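Karnby ate my render cache again, so you're all getting a thread about it. Settle in.

1/ For those who don't follow me for editing stuff: Karnby is the editor I cut everything in. It keeps preview files in a cache folder, and it never cleans that folder out unless you make it.
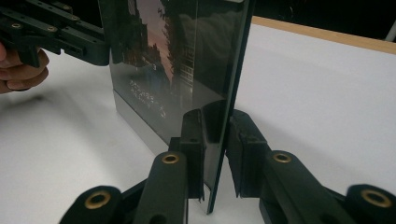 2/ So I sat down Sat 15 October to finish a short piece for Hui-mei Liao (cooking channel, lots of steam, lots of close-ups of dumplings) and the playback was stuttering so badly I thought my drive was dying. Nope.

3/ The cache folder had nearly 2,000 files in it. For one project! A lot of them were for versions of the cut I threw out in April.

4/ First thing I tried was the button in preferences that says "Clear unused previews." Sounds perfect, right? It cleared 16 files. Sixteen. I sat there and clicked it three more times like an elevator button.

5/ Apparently Karnby thinks a preview is "used" if any saved version of the project points at it, and that includes autosaves. I had autosave set to keep the last 40 versions. So forty old cuts were all hanging on to their own junk.

6/ What worked for me, in order: close the project. Move the old autosaves to another drive (don't delete them yet, please, I've been burned). Open the project again, hit clear unused, then close and reopen one more time.

7/ That second reopen matters. The first time I skipped it and the timeline was full of red bars over clips that should've been fine. Restarted, and they went back to normal. No idea why. If you work on this software and you're reading this – hi, please tell me.

8/ Oh, and check where your cache lives before you start. Mine was on the system drive, because that's the default and I've never once looked at that panel. I've moved it to the small fast drive I use for Havora sessions and scrubbing feels like a different program.

9/ Hiu-tung Pan replied asking if you can just delete the whole cache folder by hand. You can, I've done it. But Karnby will then rebuild every preview the next time you open the project, and on a long timeline that's your evening gone. Fine if you're going out to dinner anyway.

10/ Also if you use the Skenlow plugin for grain, it writes its own cache in a totally separate place and Karnby's clear button doesn't touch it. Look in the plugin's settings under storage. There's a size limit in there that's set to "none" out of the box, which, come on. I put mine at 10 GB and haven't noticed any difference when I'm working.

11/ A couple of you asked about autosave. I've dropped it to 16 versions, one every few minutes. It's still plenty to get me back to before I did something dumb, and I do a real "save as" at the end of each day with the date in the name. Been doing that since college and it's saved me way more often than autosave has.

12/ Somebody's going to say switch to Magaña. I tried it! I like the color tools a lot and the trimming is really nice. But I have years of title templates in Karnby and I'm not rebuilding those for fun, and last time I moved a project over, all my audio fades came in as hard cuts. Maybe over the holidays when I've got nothing due.

13/ Anyway the dumpling video is exported and Hui-mei has it. She wants the music down a little under the part where she's folding, so I'm back in there tonight.

14/ Adding one more since it came up twice: no, clearing previews does not touch your original footage. Different folder. But do look at the path at the top of the window before you hit OK, especially if you ever pointed the cache at the same folder as your media – I know at least one of you did that.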